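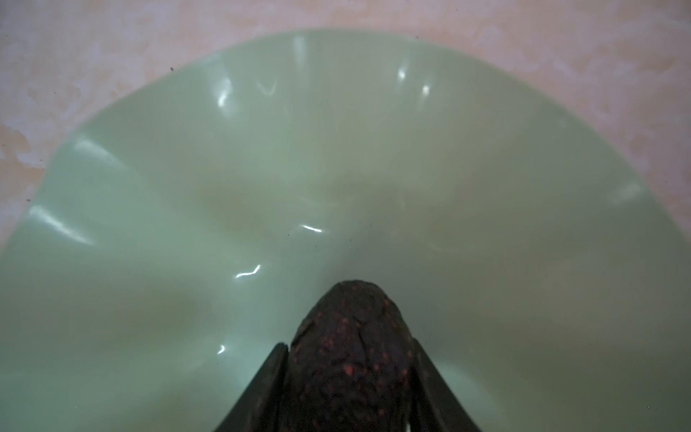
Gripper fingers holding an avocado inside a shallow bowl, seen from the wrist camera.

Search this site Enter keywords Go

Posted in June by the Handling Methods Group, Symonenko Institute

Call for participants: judging gentle handling in robot demonstrations

The Handling Methods Group at the Symonenko Institute, Wemovham, invites adults from the town and nearby areas to take part in a paid study on how robots learn to pick up and put down soft food. No knowledge of robots is required. We would particularly like to hear from people who work, or have worked, in kitchens, market stalls, packing sheds or greengrocers.

Background

In the first stage of our Brollix project, trained operators guided a robot arm through 2162 short tasks with fruit and vegetables. Each was recorded from a small camera mounted at the wrist. Members of the group then marked every recording as careful or careless, and 1446 were kept as careful. A robot trained only on those bruised less fruit in our tests than one trained on the full set, although it worked more slowly.

The weak point of the method is the marking. It was done by a few researchers who see this kind of recording every day, and they often disagreed on ripe fruit with dark skin, where pressure marks are hard to see. We now wish to learn whether people with ordinary experience of handling food give more consistent judgements, and whether a robot trained on those judgements performs better.

What taking part involves

Participants attend one session at our Kutham Road laboratory, lasting around 7 hours with breaks and lunch. In the morning you will watch short recordings on a screen and rate each one for care, speed and placement. You may replay a recording as often as you wish. In the afternoon you will guide the arm yourself, using a hand-held control, to move avocados, plums and tomatoes into and out of bowls. A member of staff will be with you throughout - the arm moves slowly and can be stopped at any time.

Your ratings and the movements of the arm will be stored under a number, without your name. Your face and voice will not be recorded. You may withdraw during the session, or afterwards until the results are combined, without giving a reason. Payment is made in full even if you leave early.

Who may apply

Applicants must be aged 18 or over, able to read instructions in English, and able to use at least one hand comfortably for short periods. Glasses and contact lenses are no obstacle. Staff and students of the group, and anyone who took part in the first stage, cannot be included. Please tell us of any food allergy when you apply, as fresh produce is handled in the room.

How to apply

Application forms are available from the Institute's reception in Wemovham or through the Brollix project page. Please state your experience of handling food, if any, and which weeks would suit you. There are 11 places in the first group, and sessions begin at 9.30 am. Applicants who are not offered a place will be kept on a reserve list unless they ask us to remove their details.

A summary of the results will be sent to all participants who request one.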